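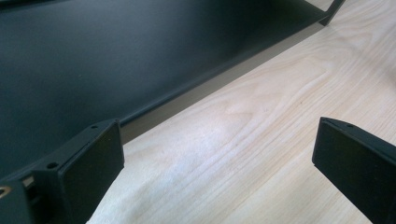
Jul 6, 2021. Second madder bath, Cledby wool, 269 g dry. Mordanted overnight in alum at 10 percent, same as the March batch. Rinsed once and put in while the bath was still cool. Heated slowly and held under a simmer. Color came up more brick than I wanted. Judging shades against white paper keeps fooling me, everything looks too dark. A matte charcoal like the big flat panel, with only a faint sheen where the light falls, would be a better background. Will cut a card in that gray and keep it with the swatches.

Meltville water is hard, so I left out the chalk this time. The Sivham recipe calls for it but I think it was written for soft water. Next bath: half this wool, half the Rafferty yarn, same pot, to see if the difference is in the fiber.
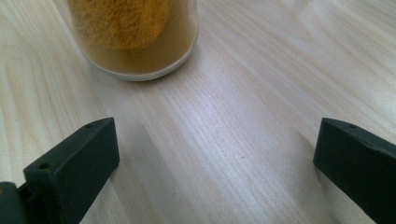 The Rafferty skeins were wound too tight and the ties left pale bands in March. Retied all of them in loose figure eights with cotton. Also weighed the leftover madder, 575 g, which is enough for two more baths at this strength.

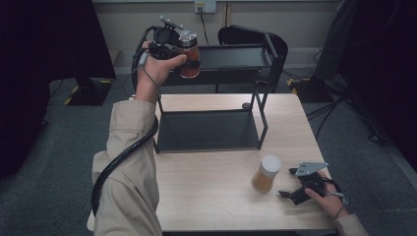 Exhaust bath is still in the pot with the lid on. Small test skein in it until tomorrow, no extra heat. If it comes out peach, keep it. If it comes out beige, overdye with weld.

To do: label the brick skeins before they get mixed up with March. Strain the pot through muslin, the sieve lets too much root through. Order alum, 10 bags if the price holds.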